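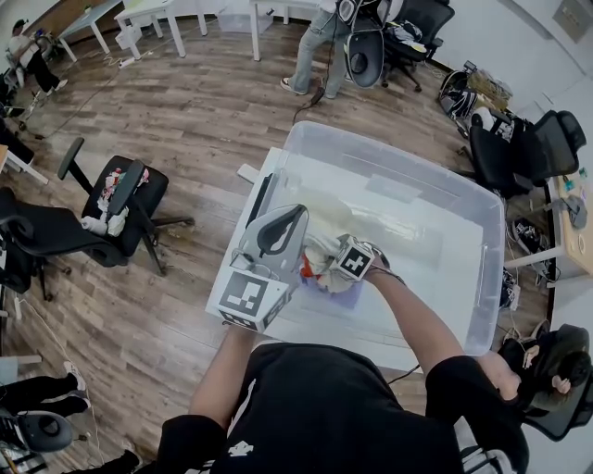 A hand-held gripper at work on a cloth inside a clear storage bin during a work session at Zokine.

Zokine Brings Its Textile Sorting Crew Into the Teaching of Its New Folding and Sorting Line

Sorters and folders from the Gosham plant trade part of their week on the line for paid time with hand-held grippers

GOSHAM, May 22, 2025 – Zokine, the textile care and reuse company that serves hotels, clinics and secondhand shops across the region, announced today that people from its own sorting and folding crew are now teaching the robot arms that will share their work. The first two automated stations are set to open at the company's Gosham plant in July, and the folks who have been handling towels, napkins, shirts and cleaning cloths there for years are the ones showing the machines how it is done.

The program goes by the name Fleser, and it started with a pretty simple complaint. Cloth is hard on machines. A carton has corners and stays the shape it was when you put it down, but a cloth that has been through a wash and a dryer and a long ride in a bag will come out in a different heap every single time. Zokine had looked at automated folding equipment before and sent it back, mostly because somebody still had to stand at the front end and pull every piece straight before the machine would take it. That was the part of the job people liked least to begin with, and the equipment left them with nothing but that part.

With Fleser, employees work with gray hand-held grippers that open and close much the way the jaws on a robot arm do. They reach into a bin, take hold of a piece, turn it, lay it down and go again, and the movements are recorded so that the arms at the new stations can learn from them. The grippers carry printed marker cubes so that their position can be followed from one moment to the next. Sessions are held in a room at the Zokine offices, away from the noise of the plant floor, and several people can be at it on the same day.

"I have been telling new hires for years that you can't learn this job from a sheet of paper, you have to get your hands in the bin," said Isabelle Wong, who leads the sorting crew at Gosham and was among the first to sign up. "So I suppose it made sense that the machine would have to come and learn it from us too. The first morning I felt clumsy as anything. You want to use your fingers and you've got these two jaws instead, and a washcloth will fold itself over on you just to be difficult. By the end of the week I was picking up corners without thinking about it, and I was pretty proud of myself!"

Wong and 12 of her coworkers have taken part so far. Time in the sessions is paid at the regular rate plus a training premium, and no one is asked to do more than half a shift with a gripper before changing over to something else. That limit came from the crew. Early on, people mentioned sore wrists after a long stretch, and the schedule was rewritten the following week.

The crew also had a good deal to say about what ought to be recorded. The original plan called for clean, flat, new cloths, which are easy to get and easy to work with and look very little like what comes off the trucks. Wong's group asked for crumpled pieces and mixed colors, and for bins of the size they reach into every day. To date, 929 handling sequences have been saved and checked, and the team expects to keep adding to that number through the opening of the stations and for a good while afterward.

Once the stations are running, the arms will take over the first pass on small flat goods – lifting each piece out of the bin, spreading it and passing it along. The people on the line will do the inspecting, the stain calls, the mending decisions and the final fold on anything that goes out to a customer with a particular way of wanting it. Each station will have a crew member assigned to it who can stop it, correct it and send pieces back for another try, and that position carries a higher pay grade than the current sorting job.

Zokine employs almost 200 people at Gosham and has said that no position there will be cut as a result of the new stations. Crew members whose tasks change will be offered training on company time, and those who would rather stay with hand sorting can do so, as heavier items like duvets and bathrobes will go on being handled entirely by hand.

"We do not have a finished answer to every question people have asked us, and they have asked some very good ones," said Réjean McKinnon, director of operations at Zokine. "What happens on a day when both stations are down? Who decides the pace? Those two came up at nearly every meeting we held this spring. On the second one we have an agreement in writing now, and the pace is set by the person at the station. On the first one we are still working out the staffing, and I would like that settled before we switch anything on. I will also say that I tried the gripper myself for one afternoon, and Isabelle's crew has been kind enough not to bring up my results more than once or twice a day."

The stations themselves are being built and installed by McIntyre, an equipment firm that has looked after the conveyors at Gosham for many years. McIntyre technicians will stay at the plant through the opening weeks and will train members of the maintenance team to handle everyday repairs.

Employees who would like to join the next group of Fleser sessions can sign up with their shift lead. No technical background is needed, and anyone who has worked at least one season on the sorting or folding line is welcome. Families of employees are invited to see the new stations at an open afternoon planned for later in the summer, with coffee and sandwiches in the break room.

About Zokine

Zokine collects, washes, sorts, mends and returns textiles for hotels, clinics, restaurants and secondhand shops. The company operates its main plant in Gosham, along with a delivery service and a small mending workshop that is open to the public.

Media contact: Zokine Communications Office, Gosham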